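Two days at the Gruvalau contracts open house

December 2023

I'd been meaning to get to one of these for ages. Atolden run an open house every winter for people who work on the claims side of big infrastructure jobs, and this time my diary was clear, so I booked the early train, packed too many jumpers and off I went to Gruvalau.
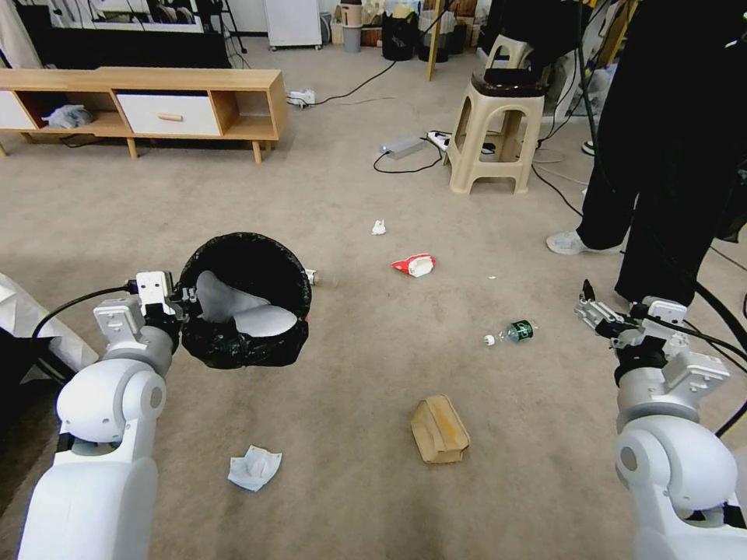
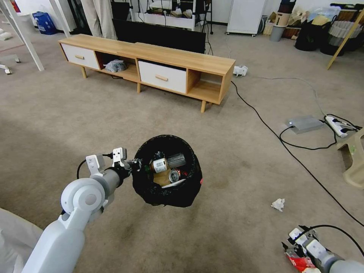

Bin and carpet, both pictures.

The first morning was a site visit, and it was easily my favourite bit. We were bussed out to the Starker tunnel, a drainage scheme that has been running late since more or less the week it started (the people running it are quite cheerful about this now). Boots, hats, orange coats, a safety talk, and then down in the hoist in batches of seven. I am not good in lifts without walls, so I looked at my feet the whole way.

At the bottom they walked us along to the place where the ground changed. The survey had promised firm clay, and what they met was wet gravel, and from that one surprise came a claim with 77 separate items in it! I have spent a good part of my working life reading about unforeseen ground conditions and I think it was the first time I'd ever stood next to some. You could put your glove on the join in the wall. I got a bit carried away and asked far too many questions about the pumping records, and the engineer very kindly answered all of them.

What struck me was how good their daily diaries were. Each shift had written down who was there, what broke, what they were waiting for and who they had told about it. All in plain words, some of it quite rude. When the argument about delay came round two years later, those scruffy pages did more work than any of the glossy programme charts. I've been nagging my own clients about this for years, so you can imagine how smug I was on the bus back.

Lunch was soup. Good soup, mind you, but there was a queue out of the door and I ended up eating mine on the stairs with a quantity surveyor who thought the new notice periods were far too short. I rather agree with her, though we fell out over whether a late notice should kill a claim stone dead. We were still at it when the afternoon session started.

That session was a mock adjudication, and oh, it was fun. Hsiao, the planning consultancy, had put together a made-up dispute over a pumping station, and we were split into contractor, employer and decision-maker. I was on the employer's side, where I never normally sit, and it was a proper eye-opener how thin a claim looks from over there when the cause and the effect haven't been tied together. We had fifteen minutes to write our response and used most of them arguing about the heading. We lost on the extension of time and won on the money, a result that pleased our table no end.

Day two was quieter. There was a long talk on pricing risk in early contractor involvement, which I'm afraid lost me somewhere after the second graph, and a much livelier one on expert witnesses and what to do when your expert changes their mind (the short version: find out before the other side does). I took over three pages of notes in that one and have already used some of them.

A few grumbles. The second room was freezing, the printed timetable didn't match the one on the door, and I'd have liked an hour with nothing in it so that people could simply talk. The coach on the first day also left without a handful of us, so if you go, stand near the front.

Would I go again? Yes, like a shot, mostly for the tunnel. Atolden say the slides and the pumping station papers will be sent round to everyone who came in January, and they're happy for us to use the mock dispute for training at our own offices. I've already asked for the contractor's side next time. The return train was packed, by the way, so book a seat.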